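Forums > Rolling Stock > Coaches and Interiors > Window seals on the Ivovside trailer cars

Thread started 2022-09-19 | 8 replies | 327 views

railbed_tom
We have started on the windows of the second Ivovside trailer, the one that came to us with the end vestibule already stripped. The glass is held by a two-piece rubber, main section plus a filler strip, and all of it on the weather side is hard as wood. Has anybody bought new rubber in this profile? I have been quoted a minimum order of 200 meters from Kouris, and that is more than one car needs.

pantograph_jim
You don't need the Kouris section. The Ekura bus rubber is close enough. We used it on 3 windows of our buffet car and they look fine from the platform.

railbed_tom
Close enough how? The panel on ours is thicker than a bus side. If the groove is too narrow the lip will never sit down flat.

pantograph_jim
You open the groove up a little with a warm blade. It takes patience but it works. Ours have been in since May and I haven't seen water inside.

N. Okafor
I would not do that. Cutting the groove takes the tension out of the lip, and the lip is what keeps the water out. We tried it on a Trarna railcar and had to redo the whole side. The leak didn't show on the inside at first. It ran down behind the lining and came out at floor level, by which time the bottom rail was rusting. Order the right section and find another group to split it with.

pantograph_jim
Different car, different body. A Trarna has a curved side and the glass is always pulling on the rubber. A flat side is easier on it.

N. Okafor
The Ivovside cars aren't flat below the waist either. Put a straightedge on one. I'm happy to write up how we do it with the correct rubber if that helps.

railbed_tom
Please do.

N. Okafor
All right. These are for a fixed light with the filler strip on the outside. Two people, one inside and one out.

1. Pull the filler strip first, starting at the joint. If it snaps, work the pieces out with a blunt hook. Push the glass outward from the top corners with the flat of your hand.

2. Clean the aperture back to bare metal, prime it, and leave it for a full day. Measure it at the top, middle and bottom while you wait. Write the sizes on tape and stick the tape to the body beside the opening. Bag up the screws and the blind fittings for each window separately, with the bay number on the bag, and keep the bags under cover.
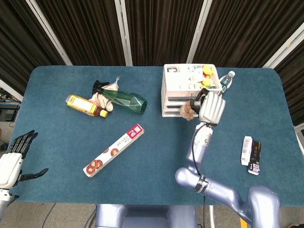
3. Cut the main rubber long by the width of your thumb and fit it to the aperture with the joint at top center. Push the excess in a little at a time all the way around. Never stretch it to fit, or it will shrink back and open a gap at the joint.

4. Wet the groove with soapy water, set the glass in the bottom edge, and lift the lip over it with a nylon tool. Do the bottom, then the sides, then the top.

5. Run the filler strip in last. Hose test before the lining goes back.

pantograph_jim
I don't disagree with any of that except putting the joint at the top. We put ours at the side, halfway up. Water sits on a top joint.

N. Okafor
Ours are under the rain strip. If your car has lost its rain strip, then yes, move the joint.

railbed_tom
The rain strip is there but loose at one end, so that gets fixed first. I'll go with the proper section. If anybody wants a share of the 200 meters, send me a message. We will keep roughly half.

Related threads
Repairing loose rain strips
Kouris seat frames, which bolts?
Trarna railcar door runners
Ekura heater units: parts wanted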